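4.2 Folded towels and what counts as "done"

Of the 80 household items in the Nyaga set, towels gave raters the most trouble. Shirts have a collar, socks have a toe. A towel has edges and not much else, so once it's bunched, people disagree. Two raters out of 6 would call a towel folded if it had any fold at all. The others wanted corners matched.

We settled on 3 grades — flat, folded, folded but rumpled. The last one was added in March, after most of the bath linen was already scored, so those items were gone over agian. Agreement got better for plain towels, less so for ones with a coloured or striped end. Raters seemed to use the stripes as a guide line and marked harder when they ran off square. Same thing noted in the Prundum pilot, though there the towels were all hand size.

Surface matters too. A dark grey mat shows up a pale towel well and the outline is easy to judge. On a white bench the outline goes missing, scores drift up. We kept the mat for all later rounds.

Figure 3. White and grey towel on the dark grey mat, folded but rumpled. Dark stripes near the bottom edge of the grey part; right side bunched. See Sec. 4.1 for the grades given to tea towels, wich were scored seperately.

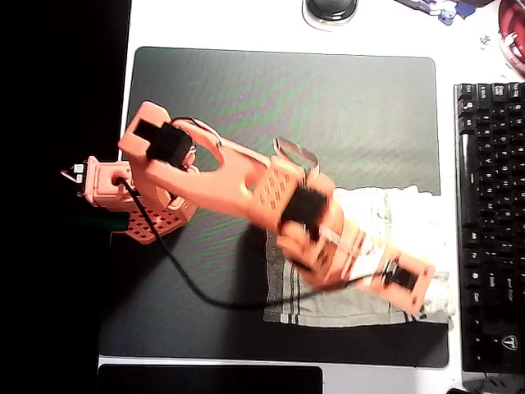
Clusico Textiles Group, corresponding author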